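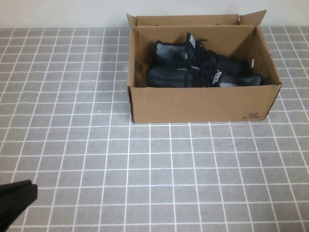

Open carton on the tiled tabletop, back flap up.

Ticket 933 – Party member ballot portal rejects valid voter codes
Product: Wandeo leadership ballot module
Client: Tevska regional branch
Opened: March 1, 2008
Assigned to: Jitendra Nishad
Severity: 2

Reported problem
Members voting in the deputy leader contest enter the code from their ballot letter and get "Code not recognized." The same code is accepted when branch staff type it into the admin screen. Candidates' agents for both Andari and Khurana have been told that voting stays open while this is looked at.

Log
Asked the branch for a sample of failed codes. Three received. All are present in the voter table, status "issued," no vote recorded.

Entered the first code by hand on the public page. Accepted as far as the candidate list. Backed out without voting. Pasted the same code from the branch's email. Rejected.

Compared the two strings. The pasted one has a trailing space. The public page does not trim input before the lookup – the admin screen does. Members who received the letter by email are pasting. Members who received it by post are typing and get through.

Checked the lockout counter. Two failed tries lock a code until staff clear it, so some members with good codes are now locked as well. Lockouts are a separate table and will not clear when the trim is fixed. 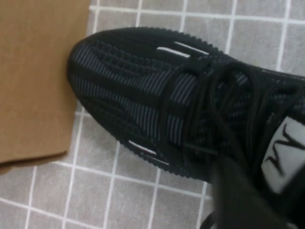

Fix applied
Added trim and uppercase to the public lookup, matching the admin screen. Cleared lockouts for codes with status "issued" only. Codes with a vote recorded were not touched. Vote totals by candidate were hashed before and after the change and the hashes match.

Branch retested with the three sample codes. All reach the candidate list.

Still open
Error text does not distinguish an unknown code from a locked one. Returning officer wants separate wording before the policy ballot in May. Moved to its own ticket.
Audit export shows lockout times in server time, not local. Low priority, but the agents will ask.
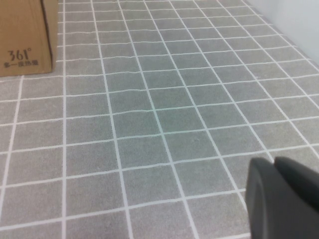
Carton on floor, front face marked 361°.

Status: resolved, awaiting sign-off from Tevska branch.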